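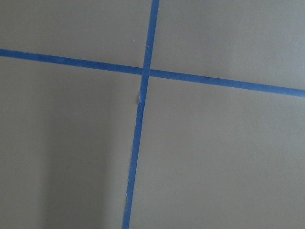

Blue tape on a grey surface.

Tavbridge, November 4, 2022 – Druvex, the workshop and shared studio firm, will open its layout sessions to local groups from this winter. The sessions teach people to plan a workbench, a stall or a small room at full size, using blue painter's tape on a plain surface, before they buy or build anything.

The programme began as a trial in July at the firm's Tavbridge site. Over the trial, 341 people took part, most of them from craft groups, repair clubs and small shops in the town. Druvex has now agreed to run it for a further six months with Wusach, which supplies the benches and the hand tools.

Each session lasts three hours and takes groups of up to 30. People bring a list of what they need to fit in, with measurements where they have them. They tape out the main areas, stand at them, reach across them and move the lines until the plan suits the work. Staff then help them draw the result to scale to take home.

"Most people arrive with a sketch on paper and a fair idea of what they want," said Li-hua Chien, who leads the sessions. "Once it is on the bench at full size they change it. Two strips of tape that cross will give you four areas to argue over, and that is usually enough to get started. The lines do not have to be square."

The tape is laid by hand and the panels are often uneven. A group sharing one bench may want a wide area for cutting and a narrow one for parts and fixings.

Yung-ching Leung, who manages the Tavbridge site, said the trial had led to changes in the firm's own rooms. "We taped out our packing bench in the first week and found we had been giving half of it to things we hardly use. We have since done the same in the store and the glue room."

A second set of sessions, for people setting up a workspace at home, will be held in the Ho room on the ground floor. These will be smaller and will cover storage, lighting and where to put sockets.

Places are free for groups based in Tavbridge. Other groups pay a charge to cover tape and materials. Bookings can be made at the Druvex front desk during opening hours.

Notes to editors
Druvex runs shared studios and workshops in Tavbridge. Li-hua Chien and Yung-ching Leung are available for interview.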